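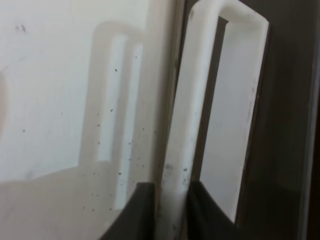 # Premard Handle Set

Wrist-camera episodes for pulling, pushing and releasing handles on household and light commercial fixtures. Supplied with the Premard gripper kit and also licensed separately. This card covers the October release.

## Contents

| Item | Value |
|---|---|
| Episodes | 1,654 |
| Held-out episodes | 250 |
| Failed grasps, labeled | 400 |
| Scripted baseline runs | 50 |

Held-out episodes are drawn from fixtures that do not appear in the training split. The baseline runs are stored in their own folder and are not part of the episode total.

## Hardware

- Gripper: Premard two-finger, black fingers, stock pads
- Camera: Lubis wrist module, fixed focus, auto exposure off
- Controller: Vorero, firmware as shipped with the kit

The camera bracket must be in the upper hole pair. With the lower pair the finger tips leave the view at full close and the pretrained policy degrades badly.

## Loop handles

Loop handles are the hardest class in the set. One finger has to enter the opening while the other stays outside, and the usable approach angle is narrow. On white fixtures the difficulty is mostly visual: a glossy white panel next to a white handle returns a soft second copy of the loop, and a second copy of the finger as well. The stock detector sometimes scores the reflected loop above the real one.

Dust specks and scuffs were left as found. Panels were not wiped before recording. Specks on the panel are useful to the tracker as fixed points, but they should not be used to seed handle keypoints.

Labels for this class:

- `handle_real` - visible outline of the physical handle
- `handle_reflected` - outline of the mirrored handle, if separable
- `finger_real`, `finger_reflected` - same convention
- `opening` - inside edge of the loop, including any part hidden by a finger

Where a reflection is too faint to outline, the annotator sets `reflection_present` and draws nothing.

## Loading

```
premard-data fetch handles
premard-data check handles --strict
```

The strict check compares every episode against the manifest and stops at the first mismatch. Run it once after download; the loader does not repeat it.

## Known issues

- Joint timestamps can lag the camera by one sample after a controller restart. Use the `t_sync` field.
- Gripper force is uncalibrated. Treat it as relative within an episode.
- Chrome handles are underrepresented.
- Episodes converted with the Stuvenance exporter lose the `opening` label. Export from the raw files instead.

## License and contact

Kit owners may train and ship models on the set. Redistribution of the raw episodes is not permitted. Label corrections go to Jaqueline Barajas through the kit support form - include the episode ID and the label name.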